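4. What the board is for: colour, contrast and the work of seeing

4.1 From hygiene to habit

Most of what has been written about coloured chopping boards comes from catering, where a colour stands for a kind of food and the whole point is to keep raw meat away from the salad. That literature is useful and we drew on it in Section 2, but it left us badly prepared for what we heard in people's homes. In the 15 households of the Clivard study, hardly anyone used colour in the catering sense. People knew about it. Several had learnt it in a canteen job or a school cookery room, and could recite at least part of the scheme. They simply didn't bring it home with them.

What they brought home was much more interesting! Over and over, when we asked which board came out for which job, people talked about seeing. They wanted to find the last bit of garlic. They wanted to know where the onion ended and the board began. A retired tailor in Broro told us she would never cut white fish on a white board because "you're feeling for it like somebody looking for a contact lens", and then spent a happy quarter of an hour comparing this with sewing black thread into black cloth. We hadn't asked a question about contrast at that stage. It went into the interview guide that same evening.

This section sets out what we learnt from those conversations. We take the colour of the board first, then pattern, then the light it is used in, and we close with the question of what a coloured surface does to the way the food itself is judged.

4.2 Choosing a colour, or being given one

Few boards had been chosen with any care. They arrived as presents, were left behind by a previous tenant or came in a set. This matters for how far our findings can be taken, as a person who owns a green board has not necessarily preferred green to anything. Rengifo makes the same point about mugs in an earlier working paper and suggests separating "owned" from "reached for", a distinction we found so handy that we adopted it throughout. A board that is owned may live behind the bread bin for years. A board that is reached for is out on the worktop before the cook has thought about it.

Once we looked at reaching, patterns appeared quickly. Cooks with boards in more than one colour tended to sort jobs by how pale or how dark the food was. Peeled roots, onions, garlic, cheese and white fish went on the darker or stronger colours. Beetroot, aubergine and herbs went on the paler ones. Very few described this as a rule. When we read it back to them from our notes, the usual answer was surprise, and then a run of further cases they had just thought of. One couple in Prorari argued about celery for so long that the recording runs out before they settle it (it is pale at one end and green at the other, and they cut it from opposite ends).

There were exceptions, and they are worth having. Two cooks did the reverse on purpose. Both said a strong contrast tired their eyes over a long session, and both did a great deal of chopping at a stretch, one for a market stall and the other for a large family. They liked a quiet surface and trusted their hands. We had expected skill to make people fussier about contrast, and in these cases it seems to have made them less so. We don't think this can be settled with interviews, and would love to see somebody take it up with a proper viewing task.

4.3 Pattern, grain and speckle

Plain colour was easy to talk about. Pattern was harder, and gave us some of the liveliest material in the whole study. Under pattern we include wood grain, printed designs, marbling, speckles, and the web of fine cuts that every board gathers with use.

Printed designs came off worst. Boards with fruit, maps or sayings on them were almost all used for serving or hung on the wall. People complained that a printed lemon kept catching the eye, and one teenager said chopping on a picture felt like drawing on somebody else's drawing. Wood grain was treated far more kindly. It was felt to be calm, and several people pointed out that it runs one way, so anything lying across it shows up well. Nobody had measured this and neither did we, but the remark came up in both towns, from people who have never met, and we take it seriously.

Speckle split opinion right down the middle. Its friends said it was forgiving. A speckled board looks clean for longer, old cuts vanish into it, and it doesn't have the bare, clinical look that put many people off plain white. Its critics said precisely the same things and meant them as complaints. If a board hides crumbs from a visitor, it hides them from the person wiping it too. Small pale speckles were held to be the worst of all, being close in size and colour to a crumb of hard cheese or a scrap of garlic. "I wipe it, then I wipe the pattern," as one participant put it.

Underneath this dispute lies a difference of scale that neither camp mentioned, and that only became clear to us during coding. Speckle interferes with things of its own size. A finely chopped clove is lost in it, while a whole parsnip is no harder to see than on a plain surface. So the friends of speckle, who turned out from their own accounts to do mostly rough chopping, and its critics, who minced and grated a great deal, could both be right about their own kitchens. We went back through the interview notes with this in mind and it made sense of nearly every contradiction we had flagged.

4.4 Light

We had not planned to write about light, and our material on it is thin. Still, it came up too often to be left out. Cooks who worked with the window behind them spoke of their own shadow falling over the board, and moved the board about during the day to escape it. Those with lamps fixed under a cupboard complained of glare from wet plastic. A glossy board under a bright lamp can lose its colour altogether in a patch the size of a hand, and whatever advantage the colour gave is lost along with it.

Dark surroundings were mentioned as well. People with dark worktops or dark appliances felt that a bright board "sat up" and gave them somewhere to look. We heard this mostly in June, on the second round of visits, when the evenings were long and people were cooking without the lights on until quite late. Season is an obvious gap in our design, and a winter round would be the first thing we would add.

4.5 Limits of the material

The households were recruited by word of mouth, and they lean towards people who enjoy cooking and like to talk about it. We wouldn't claim to have caught the views of anybody who finds the whole business a chore. Nor did we test anyone's eyesight. A few participants raised cataracts or colour blindness unprompted, and their comments were among the sharpest we collected, which makes the omission all the more annoying. Coding was done by Janaína Toledo with a second reader on a sample of the transcripts, and disagreements were talked through until one side gave way. Seven participants read a draft of this section and asked for changes, mostly to how they had been quoted.

4.6 Back to the food 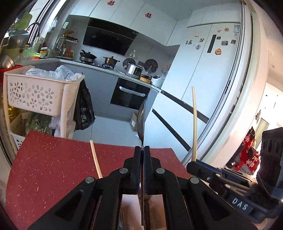 Contrast works in both directions, and this is the finding we are keenest to see followed up. A strong board colour makes pale food easy to find, and it also changes how pale the food looks. Participants with red or orange boards spoke of potatoes that seemed whiter and of chicken that seemed greyer than it did on wood, and more than one had carried a piece over to a plate to check. Figure 1 puts most of the ingredients of this section in one place: a red board covered in small white speckles, with a thin, pale cream-coloured stick lying on it and a black oven beyond. At that size the stick is in no danger of being lost among the speckles, just as 4.3 would suggest. Grated on to the same surface, anything of that colour would be another matter. The knife raises a further point we had from several cooks, who judged the thickness of a slice by watching the blade against the board: a blade seen edge-on is a very narrow thing, and they liked a colour that let them pick it out. Whether a red surface helps more with this than a dark green or a plain brown one we can't say from talk alone, and the matching task described in Section 5 was built to find out.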